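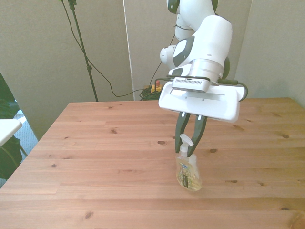 Getting the last out of bottles, tubes and jars

Most containers are thrown away with something still in them. How much depends on the shape of the bottle and how thick the contents are, but it is nearly always worth a minute's work before it goes in the recycling. These are the methods we use at home, sorted by what is being emptied.

Washing-up liquid and hand soap

Stand the bottle on its cap overnight. If the cap is rounded and won't stand, put the bottle upside down in a mug and lean it against the wall. By morning whatever was clinging to the sides will have run down to the nozzle.

When nothing more comes out by squeezing, take the cap off, add two tablespoons of warm water, put the cap back and tip the bottle from end to end a few times. Don't shake it hard or you will get a bottle of foam. Use this thin soap the same day, for the washing-up or for wiping down the hob. Watered soap doesn't keep well, so only add what you will use.

Pump bottles are the worst for waste because the tube stops short of the bottom. Unscrew the pump and pour what is left into the next bottle, if it is the same product. A funnel helps. If you haven't got one, roll a piece of baking paper into a cone and hold it closed with a clothes peg. Don't mix different cleaning products, and never top up anything containing bleach with anything else.

Foaming pumps need a thin soap. One part liquid soap to four parts water is right for most of them. If the pump goes stiff, work it in a bowl of hot water until it moves freely again.

Shampoo and conditioner

Conditioner is thick and won't run down by itself if the bathroom is cold. Stand the closed bottle in a basin of hot tap water for five minutes, then turn it over. Shampoo can be thinned with water in the same way as soap.

If the bottle is soft enough, cut it in half with kitchen scissors. The top half can be pushed down over the bottom half as a lid, which stops the rest drying out. Wipe the scissors afterwards and mind the cut edge, as some plastics are sharp.

Toothpaste and other tubes

Lay the tube flat on the worktop and draw the back of a table knife along it from the closed end towards the cap. Fold the empty part over and hold it with a bulldog clip. Do this from halfway down the tube and there will be very little left at the end.

Tomato purée in metal tubes can be done the same way, but go gently near the fold, where the metal splits. Once a tube has split, squeeze the rest into an ice cube tray and freeze it. One cube is enough for a pan of sauce.

Hand cream tubes can be cut open across the middle. There is usually a good deal left round the shoulder, just under the cap. Slide the cut end back on between uses.

Honey, syrup and treacle

Honey that has set in the jar is still good. Stand the jar in a pan of warm water, off the heat, with the lid loosened, and leave it until it runs. This can take half an hour. Boiling water will spoil the flavour and may crack the glass.

For the last smear, pour in warm milk or the juice of half a lemon, put the lid on and shake. The milk goes on porridge and the lemon goes in a hot drink or a salad dressing. Golden syrup tins can go in a low oven for a few minutes with the lid off, then be scraped with a rubber spatula. Use oven gloves.

If the spoon is oiled first, syrup will slide off it and you can measure properly.

Mustard, mayonnaise and jam

Make the dressing in the jar. Three parts oil to one part vinegar, a pinch of salt, and shake. A mustard jar needs nothing else. A mayonnaise jar is better with less oil and a little chopped garlic.

Jam jars can be rinsed out with a splash of hot water and the liquid stirred into plain yoghurt or gravy. Redcurrant or blackcurrant is best for gravy.

Ketchup bottles should be kept cap down in the fridge door from the start. If yours came in glass, hold the bottle at an angle and tap the neck, not the base.

Paint and varnish

Stand small tins upside down for a day before opening, with the lid hammered well home. When you have finished, pour the remainder into a clean jam jar filled nearly to the top. Paint keeps longer with less air above it. Write the colour and the room on the lid. Keep the jar out of the frost, as emulsion is ruined once it has frozen.

Wipe the rim of the tin before putting the lid back, or it will stick.

Cleaning the empties

Rinse bottles in the used washing-up water at the end, when it is going down the sink anyway. Oil bottles need a squirt of soap and a handful of uncooked rice. Shake well, pour through a sieve and throw the rice in the bin.

Labels come off most glass after an hour's soak in hot water with a spoonful of washing soda. Wear gloves for this. Any glue left behind can be rubbed off with a little cooking oil on kitchen paper, then washed with soap.

Dry jars upside down on a rack with the lids off. Stored with the lids on they smell stale, so keep the lids separately in a drawer or a bag.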